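# Chapter 4. Stock and Why Companies Keep It

After reading this chapter, the student should be able to explain why a company holds stock, name the main costs of holding it, and calculate a simple reorder point.

## 4.1 A question from the paint shop

When Matilde Moreira took over the small paint shop of her uncle in the town of Tisov, she found 893 cans of paint in the back room. In the first month she sold 325 of them. The remaining cans were in colors that customers had asked for some years before, and a part of them had already become too thick to use. At the same time, she had to send people home without white primer, which was the product they asked for most often.

Her situation contains the two basic problems of this chapter. She had too much stock of one kind and too little of another. Both problems cost money, but the two costs do not appear in the same place. The cost of the old cans could be found in her books, if she looked carefully. The cost of the missing primer was not written anywhere – a customer who leaves the shop does not sign a paper.

## 4.2 What we mean by stock

By stock we understand all goods which a company owns and has not yet sold or used. In the older literature the word "inventory" is also used, and in this book the two words have the same meaning. Stock can be divided according to its place in the work of the company. Raw materials wait to be used. Work in progress has been started but is not complete. Finished goods wait for a buyer. A bakery has flour, dough and bread, and these are easy to tell apart. In a furniture factory the borders are less clear, and a table leg can be a finished product for one company and a raw material for the next.

Goods also differ in how they are stored. Long items lie on racks, liquids stand in drums or tanks, and small parts are usually kept in open bins. The way of storing has an influence on the cost, and we will return to it in section 4.6.
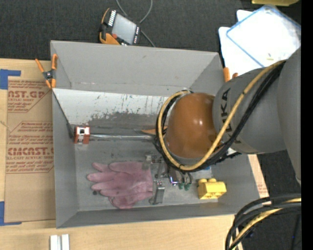

## 4.3 The cost of holding stock

Many students think first of the rent of the warehouse. Rent is important, but in many companies it is smaller than the cost of the money itself. If a company has 3034 dollars in goods on the shelf, it cannot use the same 3034 dollars to pay a debt or to buy a new oven. We call this the capital cost.

To this we must add insurance, damage, theft and the loss of value over time. Eduardo Henriques, who managed the warehouse of the wholesale firm Gredetti, used a simple rule with his new employees: for every 100 dollars of goods that stayed a full year, they should write down 20 dollars of cost. The rule is rough, and for fresh food it would be much too low. For screws and hinges it served him well enough.

**Exercise 4.1.** Choose a shop that you know. Write down one product that is probably kept too long and one that is often missing. Which of the two costs would the owner notice first?

## 4.4 The cost of not having stock

We now turn to the white primer.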